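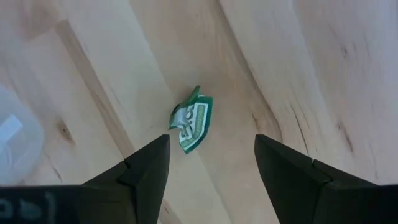

2/3/20

Back on the arm after supper. I had promised myself an early night, and I did at least think about one at ten, while holding a screwdriver in my teeth.

The trouble is still the left finger. It closes a touch sooner than the right, so whatever I ask it to pick up gets nudged sideways before being gripped, like a cat being put into a carrier. I had blamed the servo for a week and said some unkind things about Hartono, where I bought it. Tonight I took the linkage off and found one screw I had done up with great care into nothing at all. Apologies to Hartono, not that I shall be writing to them.

With that seated properly I ran the test again. A box is easy and a cork is easy. Wrappers are a misery, being mostly air and opinion, and they never sit the same way twice. Set it going 20 times on a crumpled one and got 2 clean lifts, one of which I suspect was static. The other goes went like this: close, miss, rise majestically with nothing, travel to the tub, open, release nothing. It does this with such confidence that I found myself checking the tub.

I think it comes down too high. I have been afraid of scratching the table ever since the first evening, when I typed 147 where I meant 14.7 and drove it into the boards. So the lowest point is set with a generous margin, and the margin is about as tall as a wrapper. Lowered it a hair. Lowered it another hair. Lost my nerve and made tea.

The camera is better, anyway. The new bracket from the shared workshop at Limley holds it still — the old one was a bulldog clip and some hope. I can see both fingertips now and the bit of table between them, so I get an excellent view of every failure.

The man at the next bench on Saturday asked what it was for. I said sorting rubbish. He asked how long it took to pick up one piece, and I said 40 seconds, and he nodded for a good while and went back to his lathe.

To do: thin rubber for the tips (Stavthorpe market had an inner tube stall, if it's still there). Shorten the cable that catches on the elbow. Put the loose screws in a jar with a lid. Write down which way round the plug goes, this time on the plug.

Bed at ten to one. Left it switched off at the wall, after going back down to check.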